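Giving up the big shop

I've been putting off writing this one because every time I sit down to do it I get hungry and wander off. But a few of you asked after the December post (the grumpy one, with the receipt) whether I'd really stopped doing the weekly supermarket run, and the answer is yes, mostly, with some cheating.

For anyone new, I live by myself in a flat with a freezer the size of a shoebox and for years I did what my mum did, which was a giant trolley once a week whether I needed it or not. My mum was feeding five people and a dog. I was feeding me. I'd come home with three peppers in a bag when I wanted one, and the other two would go soft in the drawer and I'd find them a fortnight later and feel terrible.

So in December I kept every receipt and wrote down everything I threw out, and the total for the bin was £53. In one month! That's a really nice dinner out with wine, or a pair of shoes in the sale, and I'd put it in the food caddy in little sad bits. Half a cucumber. Most of a bag of salad. A tub of ricotta that I bought for a recipe needing two spoonfuls of it.

What I do now

I walk to Gernus, the greengrocer at the bottom of our hill, two or three times a week and buy what I'm going to eat in the next couple of days. That's the whole system. It sounds like something out of a film where a woman moves to Italy to find herself, but it's mostly me in a cagoule buying one leek.

I worried it would cost more and for some things it does. Their eggs are dearer and the tinned stuff is silly money, so I still get tins and rice and loo roll delivered every so often. Fruit and veg is cheaper though, mainly as I'm allowed to buy a single carrot and I don't get lured down the biscuit aisle. My food spending has gone down by £40 a month, and I've checked it twice because I didn't believe it.

The other thing I didn't expect is how much I'd like the talking. Joelle Daher, who has the flat below mine, goes in at the same sort of time, and we've ended up walking back up together most weeks. She cooks properly. She was the one who told me to stop peeling broccoli stalks so thickly (I was taking off half the stalk) and to slice them thin and fry them with garlic, and now I like them better than the top bit. She also has strong views about my coriander, which I kept in the fridge door like flowers in a jam jar. Wrap it in damp kitchen paper, she says, and stick it in a box. She's right, it lasts ages.

I've had to get better at cooking for one, too. Most recipes are for four and dividing everything by four gets you into odd places, like a quarter of an egg. I've given up on that and gone for things that don't mind being eaten three days running. Lentils, obviously. A big tomato-y bean thing with whatever green stuff is about. Baked potatoes, which I know are hardly cooking, but I eat a lot of them, started off in the microwave and finished in the oven so the skin goes crackly.
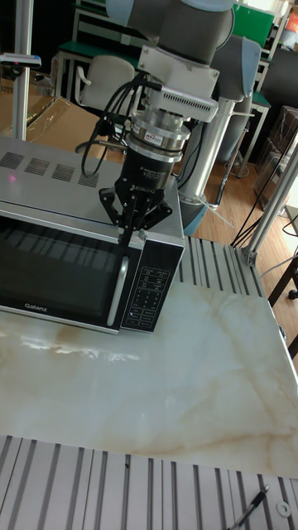

Things I got wrong

Oh, loads. The first week I bought like I was still doing the big shop, only I had to carry it up the hill, so I arrived home with a bag handle cut into my fingers and enough cabbage for a boarding school. Take a rucksack. And don't buy a squash on the same day as potatoes, whatever your mood.

I also went through a phase of refusing to buy anything frozen, out of some idea that I'd gone all fresh and virtuous. That was daft. Frozen peas are better than most of the peas you can get in pods, and frozen spinach means I always have something green in the house when it's chucking it down and I don't fancy the walk. The shoebox freezer now has peas, spinach, sliced bread and one emergency pizza in it, and the door just about shuts if you lean on it.

Then there was the sourdough. I'm not going to talk about the sourdough.

Bread, since I've brought it up, is the one I still haven't sorted. A whole loaf is too much for me and half a loaf from the bakery costs nearly the same as a whole one, so I buy the whole one, slice it, freeze most of it and toast it from frozen. Fine for toast, a bit sad for sandwiches. If anyone has a better idea please put it in the comments, I'm properly asking.

A letter (well, an email)

After the last post I had a lovely long message from Vilém Štěpánek, who has been reading since the days when this blog was mainly about curtains. He's been shopping the small way for years and wanted to tell me about soup. His rule is that whatever's left the night before he goes to the shop becomes soup, no arguments, even if it's a weird combination. He listed some. Parsnip, apple and half a jar of chickpeas sounded all right. Radish and celery I'm less sure of.

I've tried it four or five times and had one real disaster, when I put in a beetroot without thinking about what colour everything else would go. It tasted lovely but I couldn't look at it. The rest have been good, and one of them (leek, a wrinkly pear and the end of some blue cheese) was so nice that I made it again on purpose and it wasn't as good the second time. I used a fresher pear, maybe that's it.

He also says to keep the water from boiled potatoes for the stock and I've been doing that as well, though I keep forgetting and tipping it down the sink out of habit -- thirty years of habit is hard to shift.

Would I go back?

I thought I'd miss the convenience and some weeks I do. When work is mad and it's dark by the time I finish, walking down a hill for an onion feels like a punishment, and there've been a couple of evenings when dinner was crackers. If I had kids or a longer day I don't think I could do it like this, so please don't read this as me telling anybody off. My sister has three under ten and does the giant trolley and she's a hero.

But I throw away hardly anything now. Last week it was the outside of a lettuce and a lemon that I'd lost behind the toaster. And I know what's in my fridge without opening it, which I find weirdly calming: two carrots, some cheddar, yoghurt, half a red onion in a tub, and the last of the bean thing.

I'm going to keep it going through the summer, when Gernus gets the good tomatoes in, and I'll do another month of receipts then to see if the numbers hold up. Next post will be curtains again, I promise. I've finally found the lining fabric and it's the wrong width.

March 2024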